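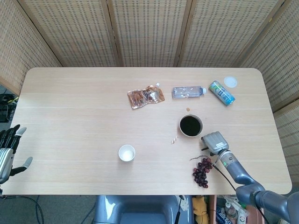 Figure 4. Mixed food and drink containers on a table: pouch with spout cap, plastic bottle, aluminum can.

Section 4. Setting Up the Ilon Collection Point

4.1 Before you start

The Wikent Ilon is a free-standing collection cabinet for empty drink containers. It has three bins, a scale under each bin and a control panel on the lid. Read Section 2 (Electrical Safety) before connecting the power supply.

You will need:
A level floor area with a grounded outlet within reach of the cord
A Phillips screwdriver
The calibration weight from the accessory bag (1,000 g)
The site code printed on the packing slip

CAUTION: The cabinet is heavy when the bins are installed. Remove all three bins before moving it.

4.2 Placing the cabinet

1. Stand the cabinet with its back to a wall. Leave a 57 mm gap for the vent.
2. Turn each foot until the bubble in the lid level is centered.
3. Tighten the lock nut on each foot by hand, then a quarter turn with the wrench supplied.
4. Slide in the bins. The left bin is for plastic bottles, the middle bin is for cans and the right bin is for pouches and other mixed packaging.

NOTE: Bins are keyed and fit only one position. If a bin stops short, check for packing foam on the rear rail.

4.3 Connecting power

1. Plug the supply into the cabinet first, then into the outlet.
2. Wait for the panel to show READY. First start-up can take several minutes.
3. If the panel shows E-434, a bin is not fully seated. Push each bin back until it clicks, then press RESET.

CAUTION: Use only the Odivent power supply packed with the cabinet. Other supplies may damage the scales and will void the warranty.

4.4 Calibrating the scales

1. Empty all bins and close the lid.
2. Press and hold SET until the panel shows ZERO.
3. Place the calibration weight in the center of the left bin and press SET once.
4. Repeat for the middle and right bins when prompted.
5. Remove the weight. The panel returns to READY.

Calibrate again after moving the cabinet or replacing a bin. Units with the older Ağca scale board show CAL instead of ZERO at step 2; the remaining steps are the same.

4.5 Entering the site code

1. Press MENU and select SITE.
2. Enter the code with the arrow keys and press SET.
3. Select the pickup day. The factory setting is Friday.

4.6 Preparing containers

Post these rules near the cabinet:
Empty all containers completely.
Leave caps on bottles and pouches.
Do not insert glass, batteries or aerosol cans.

NOTE: The item counter holds 2,414 entries. When it is full, the oldest entries are overwritten. Export the log from MENU > DATA before then if your site keeps records.

For bin removal and cleaning, go to Section 5.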